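About Lukura

Lukura checks, cleans and resells used desk lamps. We work from one large room in Ullow and ship to homes, schools and small offices. We have been open for seven years, and lamps are still the only thing we sell.

Where the lamps come from

Most of our stock comes from offices that are closing or changing their furniture. The rest comes from people who drop off a lamp at our front counter or at the Mahawong collection point, which is open every May. We take table lamps, gooseneck lamps and clamp lamps. We do not take floor lamps, ceiling fixtures or anything with a glass shade. Last year 813 lamps came in and nearly 1000 requests for one went out through our order page, so there is usually a waiting list for the popular colors.

What we do with them

Every lamp gets the same bench check. We look over the cord along its full length, test the switch, and bend the neck through its range to see that it holds its position. The shade and base are wiped down with a soft cloth and mild soap. Scratched paint stays as it is, and we note it on the tag. Lamps that fail go into the parts bins, where we keep switches, sockets, plugs and cords by type.

The room

We do the checks on plain white tables. A white top makes it easier to find a dropped screw or follow a black cord, and it can be wiped clean in a minute. The tables are pushed together at whatever angle suits the day's work. 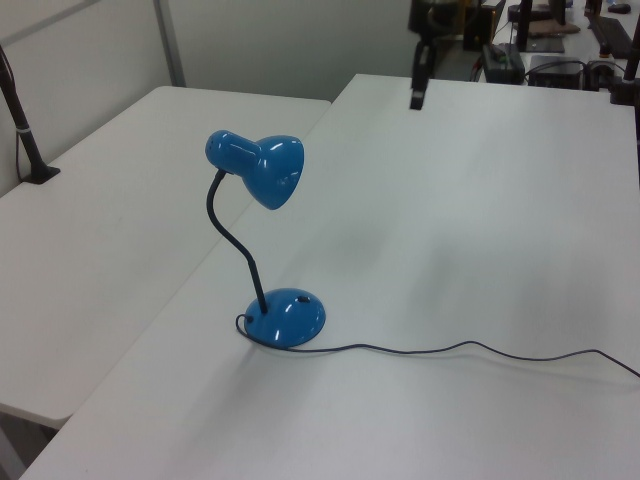
Parts bins and packing supplies have their own shelves near the door. Orders are packed in the afternoon and picked up the next morning. Each box holds one lamp with the cord tied and the shade wrapped separately if it comes off.

The Plellero list

Schools can order through our Plellero list, which sets aside matching lamps in groups of 10. Send us the color and the type of base you need. We will write back when we have enough of them.

Visiting

The front counter is open to visitors in the mornings. Please call ahead if you are bringing more than a carload. Bulbs are sold separately.

Page last updated 2025-10-26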